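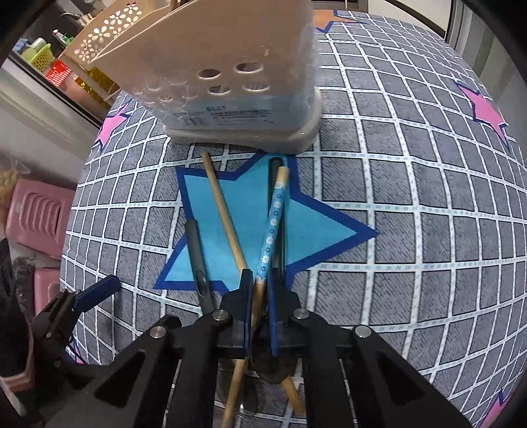 Life without a kitchen: notes from the second landing

July 26, 2022

Readers of the Standside newsletter will know that the kitchens on our side of the building are being replaced, one stack of flats at a time, and that the stack currently enjoying this is ours. The letter promised minimal disruption. I have kept the letter. It's under the kettle, which is on the bookcase, which is in the hall.

Several of you in the next stack have asked what to expect, and Noemi Esposito, who edits this thing, asked whether I might write it up in a helpful spirit. I'll do what I can with the spirit. The help is as follows.

The first thing to grasp is that you will pack far too much, far too early, and in the wrong boxes. We began with great discipline. Every box was labelled on the side and the top. By the evening before the fitters came we were writing "misc" on everything, and by the morning itself we'd stopped writing at all and were simply pushing things into carrier bags and carrying them to the bedroom. The tin opener went into one of those bags. I bought another from the hardware shop on Ashby Road, and then the first one turned up inside a saucepan, so if anybody in the building needs a tin opener, please knock.

Pack the cupboards you hate first. You know the ones. The high one over the fridge with the fondue set and the jelly mould can go weeks ahead and nobody will starve. Leave the drawer by the cooker until last, and then tip the whole lot into something with sides and keep it near you at all times, like a handbag. Ours lives at the foot of the bed. It isn't glamorous to reach past a potato masher for your slippers, but I've always known where the potato masher is.

Where to put the temporary kitchen

You'll need a spot for a kettle, a toaster and some form of heat. The fitters recommend the living room. The fitters don't live here. We tried the living room for two days and everything we own smelled of toast, including the curtains, which are lined. The hall is better if yours has a socket, though you will be making tea in your coat for some reason, I can't explain it, it just seems to happen when the front door is so close.

The single electric ring from the catalogue shop does work. It has two settings, which are nothing and volcano. Rice is possible if you stand over it. Pasta is possible if you enjoy suspense. An egg I would leave to the professionals.

Dexter Oyelaran on the top floor got through his refit with nothing but a slow cooker and a microwave balanced on a chest of drawers, and he claims to have eaten better than he does normally. He made a lamb thing that could be smelled as far down as the post boxes. I went up to ask for the recipe and found I had brought a bowl with me. The method is onions, lamb, a tin of tomatoes, some cinnamon, and then going to work. He says to put in less water than you'd expect, as none of it goes anywhere.

Washing up in a bath

There will be a stretch with no sink. In our case it was given as 5 days and this was true, provided you begin counting again after each time somebody says "just waiting on a part". You will therefore be washing up in the bath.

Get a plastic bowl and stand it in the bath on an old towel. Without the towel it slides about and you'll be chasing a bowl of greasy water from end to end on your knees, which is how I came to know what the underside of our taps looks like. Do the glasses first. Don't do anything sharp in there at all. Wipe knives over the basin and put them away out of the bathroom, and tell whoever you live with that this is the rule, because the alternative is someone stepping in for a shower and finding the bread knife.

Drying is the real trouble. A proper draining rack won't fit across a bath unless your bath was designed by someone with a draining rack. We used the rack from the oven, once we'd found the oven, laid across the laundry basket. It leaves lines on the tea towels that I suspect are with us for good.

And cut down what's in use. One plate each, one bowl each, one mug each, and a fork you feel strongly about. In our household this was agreed in principle and broken within the hour, by me, over a matter of cake. 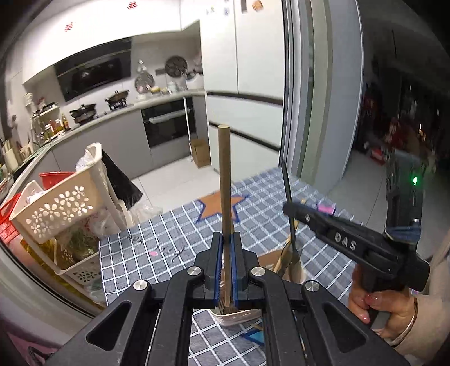
Eating out, and what it does to you

There is a kind of person who hears "no kitchen for a month" and thinks of restaurants. I was that person. I had a list. We went to Brosusetti on the first night, toasted the new worktops, had the good ravioli and walked home feeling like people in an advert. We went back on the second night and it was still very nice. By the end of the week the waiter had stopped bringing menus and I'd begun to dream about boiled potatoes.

It's also a shocking way to find out what things cost. I kept the receipts in an envelope with the vague idea of asking the landlord for some of it back, and when I added them up they came to £918, which includes one parking fine and a birthday. I sent the envelope in. I've had a very polite acknowledgement. If you are planning a claim of your own, the office in Cedbridge wants originals, and it wants them flattened, and it doesn't care for receipts with sauce on.

A better arrangement, and one I wish we'd started sooner, is to eat at each other's. The fitters are only ever in one stack, so at any moment most of the building can boil water. There are 8 flats in our stack and nearly all of us have been fed by someone from across the courtyard, in return for wine, or a pudding from a shop, or in one case a lecture on grouting. Noemi has put a sheet up by the lift for anyone willing to have hungry neighbours round when the next stack goes. Please write clearly. The last sheet had an entry that could have been either "soup" or "Sue", and there was a certain amount of confusion at number twelve.

The men themselves

A word in favour of the fitters, who are courteous, start early, and take their boots off if asked. They want tea. You'll be making it in the hall, on the bookcase, in your coat. Find out about sugar on day one and write it on the wall that's coming down, as everybody does, and then write it again somewhere else once the wall has come down.

Walk round with them at the start and point at things. Point at where the sockets should be. Point at which way the fridge door opens. I assumed the fridge door would take care of itself, and ours now opens into the wall with a small thump, so that getting the milk out is done by feel. They're coming back for it in August. They did say I should have pointed.

Check the inside of the cupboards as well as the front. The hinges want adjusting after a few days anyway, and it's far easier to have that done while there's still someone in the building with the right screwdriver than to ring up about it afterwards and be told that your call is important.

Putting it all back

The whole business took 31 days from the first box to the last lick of paint, and we do have a kitchen. It's handsome. The drawers close by themselves with a sort of sigh. The worktop is a colour called Pebble and it shows every crumb I have ever made.

My one piece of advice on unpacking is to do it slowly. We have been taking things out only when we need them, and it's been an education in what we don't. I've not missed the egg slicer. I have not missed any of the mugs with slogans. There is a box marked "misc" in the bedroom that I could swear gets heavier, and I'm coming round to the idea of taking it straight to the charity shop without looking inside, though someone I live with believes the good scissors are in there.

The next stack starts in August, and the dates are on the noticeboard by the bins, with the usual warning that they may change. Slow cooker available from Dexter on the top floor, one borrower at a time, and he'd like the lid back too. The electric ring is with me. Bring your own egg.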